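4.3 Simulation Station at the Nekdale Open Day

The third station was placed at the end of the visitor route, after the two hardware stations described in Sections 4.1 and 4.2. It was set up in the east hall of the Nekdale laboratory and ran from opening until the close of the event on Sat 16 August. A total of 689 visitors were logged at the entrance, and 280 of them stayed at the simulation station long enough to complete the short form handed out by the staff.

The station showed kitchen scenes in the Bridevus simulator, the same software used to prepare the manipulation tasks in Section 3. Scenes had been generated in July, when the set held 2,884 layouts, and a subset of 59 was approved for public display. Visitors chose a layout from a printed sheet and were then shown views of it on a wall screen while a member of staff explained how objects and obstacles are placed. Figure 3 gives one such view. A stool seat stands between the viewpoint and the toaster oven on the counter and hides part of the oven front, while the three control knobs remain in sight. Occlusion of this kind was a recurring subject of the talk, as it bears directly on how a task is planned.

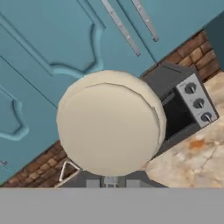

Figure 3. Rendered kitchen view with a stool seat in front of a toaster oven.

Ankrah, in a written remark returned after the event, objected that the station told visitors a good deal about how scenes are made and very little about how often a policy trained in them fails on a real counter. The remark asked that failure rates be posted beside the screen at any future open day, in type large enough to be read from the line.

The authors accept this point. The wall text prepared for the station covered scene generation only, and results on hardware were available to visitors solely at the Pullex arm in Section 4.2. Several of the completed forms raised a related question, namely whether the kitchens were copied from real homes. They were not, and the staff script has been changed to say so at the start of the talk. Responses to the remaining form items are reported in Section 5.

Related items
Staff script for public demonstrations, revised
Bridevus scene generation: notes for new users
Safety zones at the Pullex arm station
Visitor form, Nekdale open day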